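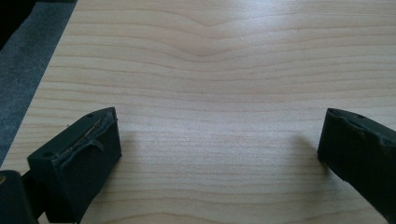 Pale wood surface with a fine, wavy grain.

Uvitz Introduces Sultex Water-Based Finish for Light-Colored Wood Tabletops

New one-part coating replaces two earlier Uvitz products and goes on sale to workshops and contract furniture makers on 1st January

Uvitz, a maker of wood coatings for furniture shops and joinery firms, today announced the release of Sultex, a clear water-based finish for indoor tabletops, desks and shelving. The product is meant for pale woods, where oil-based finishes tend to add a yellow or amber tone. It will be sold in satin and matte, in cans and in pails.

Sultex replaces the two-coat system that Uvitz has supplied under the Tamihana name. Tamihana Base and Tamihana Top were separate liquids with separate drying times, and customers had to keep both in stock. Sultex uses the same liquid for every coat. The first coat seals the surface and is sanded lightly by hand. The second and third coats build the film.

"The old system gave a good surface, but the timing between base and top was narrow," said Saimi Pesonen, head of product development at Uvitz. "If a shop left the base overnight in a cold room, the top coat did not always bond well. Most of the calls to our technical desk were about that one step. We wanted a finish where the second coat can go on the same afternoon or the following week, with a light sanding in either case."

Test program

Development began with a set of 73 trial mixes, which were applied to small panels of ash, birch, maple and beech. Panels were scored for color change, hardness, resistance to water rings and ease of sanding. Four mixes went forward to a second round, in which full-size tabletops were coated by brush, roller and spray.

The final mix was then applied to 1,554 test panels. These were stored under three sets of conditions: a heated office, an unheated warehouse, and a cabinet in which the humidity was raised and lowered each day. Panels were checked for cracking, clouding and lifting at the edges. End grain was checked separately, as it takes up more liquid than the face of the board and is often the first place a water-based film fails.

Color was measured before coating, after the third coat had cured, and again at the end of the storage period. On birch and maple, the change after the third coat was smaller than with the Tamihana system. On ash the two were level. On beech, Sultex gave a slightly cooler tone, and customers who need to match existing beech furniture should coat a sample piece first.

Heat resistance was tested with filled cups set directly on the cured film. Uvitz does not recommend Sultex for surfaces that will carry pans or dishes straight from an oven.

Use in the workshop

Sultex is supplied ready to use and should not be thinned for brush or roller work. For spraying, up to five percent clean water may be added. The liquid must be stirred, not shaken, and should be stirred again at intervals during long jobs so that the flattening agent stays evenly spread. Settled flattening agent is the usual cause of patchy sheen, in particular with the matte version.

Bare wood should be sanded in the direction of the grain and cleared of dust with a vacuum and a damp cloth. Steel wool must not be used at any stage. Small steel fibers left in the surface will rust under a water-based coating and leave dark specks.

Room temperature during application should be between 60 and 80 degrees Fahrenheit. A coat can be sanded after two hours in these conditions. The film can take light use after one day and reaches full hardness in two weeks. Tabletops should not be stacked face to face or wrapped in plastic before then.

Brushes and rollers are cleaned with water and a little soap. Spray equipment should be flushed before the liquid dries in the lines.

First customers

Pludolik, a contract maker of school and library furniture, has used pre-release batches of Sultex since September on a line of reading tables. The company coats its tops flat on racks, with a roller for the faces and a brush for the edges.

"Our concern was edges," said Joni Mustonen, production manager at Pludolik. "A table in a library gets handled at the edge far more than in the middle. We round ours over to a small radius, and the earlier finish would wear through there first. With the new one we put an extra coat on the edge only and blend it in. It sands without clogging the paper, and that has taken time off the job."

Pludolik has placed an order for 1,000 pails, to be delivered in stages over the coming year. Part of the order will be in matte, which the company plans to use on wall shelving.

Changes for existing Tamihana customers

Tamihana Base and Tamihana Top will stay available while stocks last. No further batches will be made. Sultex can be applied over a fully cured Tamihana surface after sanding and cleaning, so furniture already in service can be repaired with the new product. It should not be mixed in the can with either of the older liquids, and it should not be used as a top coat over Tamihana Base that has been applied within the past week.

"There are shops with half a shelf of the old product, and they can go on using it," said Iida Lindqvist, sales manager for trade accounts. "We would ask them to finish a job with the system they started it with. Anyone who is unsure about an older piece can send us an offcut, and we will coat it and return it with notes."

Customers with unopened Tamihana cans may exchange them for Sultex of the same volume through their usual supplier. The exchange is limited to 100 cans per account and does not cover dented or rusted containers.

Storage and shelf life

Unopened cans keep for two years in a dry place. Sultex must be protected from frost — a can that has frozen once cannot be recovered by warming and stirring. Opened cans should be closed tightly and used within six months. A skin on the surface can be lifted out and the remaining liquid passed through a fine strainer before use.

Data sheets, safety sheets and a short application guide are available from Uvitz suppliers. Printed sample boards in satin and matte can be ordered by trade customers at no charge, one set per account.

About Uvitz

Uvitz makes clear and tinted coatings for indoor wood. Its products are sold through trade suppliers to furniture makers, joinery shops and repair workshops. The company runs its own test laboratory and offers coating trials on customer samples.

Press contact: Minttu Laitinen, Uvitz communications
Technical contact: Lenni Nieminen, Uvitz technical desk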